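Odano open day review: a morning with the Brinow gripper
17/02/2025

I've been meaning to get out to one of the Odano open days ever since I missed the one last July (car trouble, long story), so when the sign-up page opened again I grabbed a spot before I'd even finished my coffee. They run these out of their workshop, and the whole point is that you get to see the Brinow gripper doing real jobs on real parts instead of waving at you from a trade show stand. I fix up and assemble small plastic housings for a living, mostly short runs, and I've been going back and forth on automating part of it for ages.

First, the practical stuff. Parking is easy, the coffee is terrible, and you should wear something warm because those big metal-walled buildings never heat up properly. The group was 16 people, which was just about the limit for everyone to get near the bench. They split us into two halves after the welcome talk and I landed in the second one, so I got the Zulemitz controller talk first and the arm later. The controller talk was fine! A bit heavy on menus. I liked that you can save a routine under a plain name and call it up again without digging, and I didn't like that the screen times out while you're still reading it. Somebody asked about that and the answer was that it's a setting, so fair enough.

Then the good part. The job they'd picked was small foam pieces and a molded plastic panel, and I was so pleased to see it, that's pretty close to what I do all day. Foam is a pain. Squeeze it too hard and it crumbles, squeeze it too lightly and it slips out just when you need it to stay put. The demo crew talked us through how they set the grip force and then let us stand close while the arm worked on the underside of the panel.

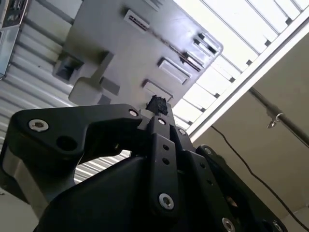
Can you run the Brinow without knowing how to write code?
You can do the basic moves by guiding the arm by hand and saving each position on the controller, but anything that has to react to a part being out of place will need a bit of scripting.

I had a go at the hand guiding myself and it felt good, a little stiff at first and then smooth once you stop fighting it. I saved 3 positions, played them back, and grinned like a kid. Setting the grip force took me longer. The scale on the controller runs up to 500 and there's no unit next to it, so you're learning by feel what a given number does to your part. I'd love to see a little chart for common materials in the manual (rubber, foam, thin plastic, that sort of thing). As it is you'd be wasting a handful of pieces every time you change jobs.

What I liked about the gripper itself: it's slim enough at the tips to get in among ribs and slots, and you can get at the screws with an ordinary hex key. I asked about swapping fingertips and one of the crew did it for us on a spare unit while we were chatting. What I liked less: it's bulkier behind the tips than I'd guessed from the brochure, and if your parts sit down inside a deep box you'd want to check the clearance before you order anything. Take a part along if you go. I didn't, and I kicked myself all the way home.

They also had a Yau vacuum cup set on a side table for comparison. Great on flat, smooth stuff, and the crew were pretty open that it's the cheaper way to go if that's all you handle. No use to me with foam, sadly, but I appreciated that they didn't push the pricier option on everyone.

My gripes with the day are small. The welcome talk ran long, so hands-on time got squeezed, and the handout was missing the page with the cable lengths, which was the one page I wanted. They've promised to email it.

I'd give the open day four stars out of five and the Brinow a solid four as well, with a half star waiting for it if they ever print that chart. I've asked for a quote on the gripper and the controller together and I'll add the price here when it comes through.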